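Benchtop resurfacing kit vs new laminate - anyone done it?
Wanthorpe Home & Shed Forum > Kitchens and Laundries
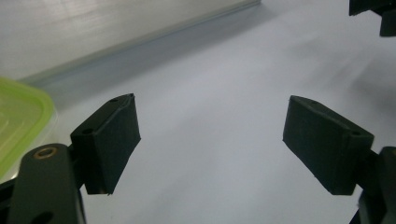

pale surface, close up

grubscrew48
Ok so after opinions. Kitchen in our place is old but solid, benches are stained near the kettle and theres a burn by the stove. Quote from Pirnar for new laminate tops was more than I wanted to spend, didnt include the plumber. Resurfacing kit from Beneck is $277 for the lot. Roll on base, chips, clear coat. Anyone done one? Does it last? Want it sorted before December, got the rellies coming.

magpie_lane
Did ours 2 years ago. Still good. Prep is everything, sand it, sugar soap, sand again. Don't skimp on the clear.

tidewrack
Waste of money imo. Had a rental with one, peeled round the sink inside of a year. Landlord blamed us of course. Save up and get the laminate.

magpie_lane
Peeled cos someone didn't sand it. Or didn't pull the old silicone off first. Nothing sticks to silicone.

tidewrack
Maybe. Still wouldn't. You can't put a hot pan down on it either.

magpie_lane
You can't put a hot pan on laminate either mate

grubscrew48
lol fair. What grit did you use?

magpie_lane
100 on the orbital then by hand in the corners. Mask, goggles, windows open. Dust goes everywhere, I was wiping it out of the cutlery drawer for weeks. Tape up the drawers.

oldferny
Third option. Stoyanova do secondhand tops out of display kitchens, out past the tip. Got a full length for the laundry, cut it down with a circular saw, blade with fine teeth, masking tape on the cut line. Cheap as. Ring first, stock comes and goes.

tidewrack
^ this. Do this.

grubscrew48
Hadn't thought of that. Mine's an L shape tho, with a mitre. Would I have to match it?

oldferny
Butt join with one of those metal strips. Not pretty but nobody looks. Getting the old one off is the hard part, check underneath for screws before you go at it with the pry bar. Mine was glued as well, took the arvo.

sunroom_sal
Butt joins swell if water gets in. Seal the cut edges, all of them, incl the sink cutout. We didnt and had to redo it.

grubscrew48
Good to know. How long was your kitchen out of action magpie?

magpie_lane
48 hours before light use, we gave it a week before the kettle etc went back. BBQ and paper plates. Don't do it in humid weather, first coat went cloudy on me and had to be sanded back.

tidewrack
A week without a bench to save a few hundred bucks. No thanks

grubscrew48
Think I'll ring Stoyanova Monday and if they've got nothing long enough I'll go the kit. Will try it on the laundry bench first. Cheers all

sunroom_sal
Post pics when its done, ours needs doing agian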